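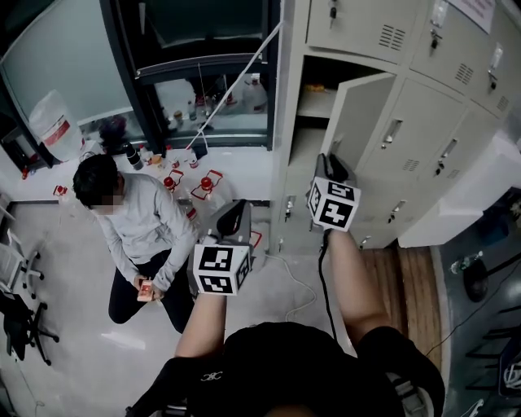
Step 1: Pick a task that is boring enough

Our student club joined the Gestum challenge in June, and the first thing we had to do was throw out our idea. We wanted to teach a robot arm to tidy a whole room. The challenge notes make that sound possible. I don't believe them, and you shouldn't either, at least not for a first season.

Choose one motion with a clear start and a clear finish. Ours is "take a small object out of an open locker." It already gives you a door, a shelf, a tight opening and a hand that has to come in straight. If your task needs the word "then" more than once, cut it in half.

Write the task on paper before anybody picks up a gripper. Include what counts as a failure. We skipped this and spent an evening arguing over whether a dropped object that landed back on the shelf was a success. (It wasn't.)

Step 2: Set up the grippers

You need one gripper per hand, with the marker cubes fixed on tight. A cube that wiggles ruins the position data and you won't see it until later. Grab each cube and try to twist it. If it moves at all, fix it now.

Run the cable down your forearm and move through the whole task once before you record. The setup guide we were given, from Navickas, says the cable "will not affect natural motion." Ours did. People kept their right elbow tucked in to protect it, and that habit showed up in every early recording. Leave slack.

Step 3: Record, but not as much as they tell you

The advice you'll find everywhere is to collect 3,000 demonstrations. Maybe that helps if you have paid staff. We had students with homework, and by late afternoon people were slapping at the handle and calling it a grasp.

Do 48 clean ones first. Train on those, look at what comes out, and then decide if more would help. Leif Zoëga, who coached us, wanted 100 before any training at all. We tried it his way for the second batch and I couldn't find a difference worth the extra evening.

A few rules we kept:

Open the fingers fully before each approach.
Same start position for every take, marked with tape.
If you bump the door, stop and throw the take away.
Swap operators before they get sloppy. Don't ask them if they're tired, they'll say no.
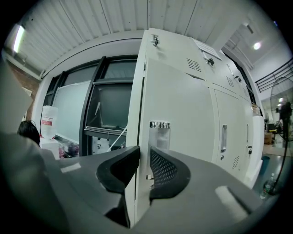
Step 4: Check the wrist view before you trust it

I'd put this step first if I were doing the season over. The software we used, Curkeo, gives you a green check mark when a recording is "valid." All that means is that the file opened. Play back the wrist video yourself, at normal speed. A wide lens bends straight things, so a locker cabinet seems to lean outward, and new members always want to "correct" it by tilting their wrist. Tell them to leave it alone. Look also at what sits right past the fingertips. A clear glass jar with a shiny lid is a mean thing to leave in front of a white cabinet, and I would want to know how the model handles one before I bragged about any score.

Step 5: Test somewhere it can fail

Close the locker door halfway. Move the object to the back of the shelf. Turn off one light. Our first model had a lovely score until we tried the door at a different angle, and then it reached for the place where the door used to be, again and again.

Write down the bad number next to the good one. The Florner team sent us a results sheet with only a best run on it — we asked for the rest and are still waiting.

Step 6: Decide if it was worth doing

You can skip this if your school only wants a poster. We ended the season with 2 models, one that works on one locker and one that mostly doesn't. I'm still not convinced that showing a machine how to reach into a locker teaches students more than building a simple arm from scratch would. They did get very good at reading their own data and distrusting it, and I'd run the project again for that, with a shorter cable list and fewer evenings.

Before you pack up, copy the raw recordings to a second drive and label it with the task name and the operator's initials.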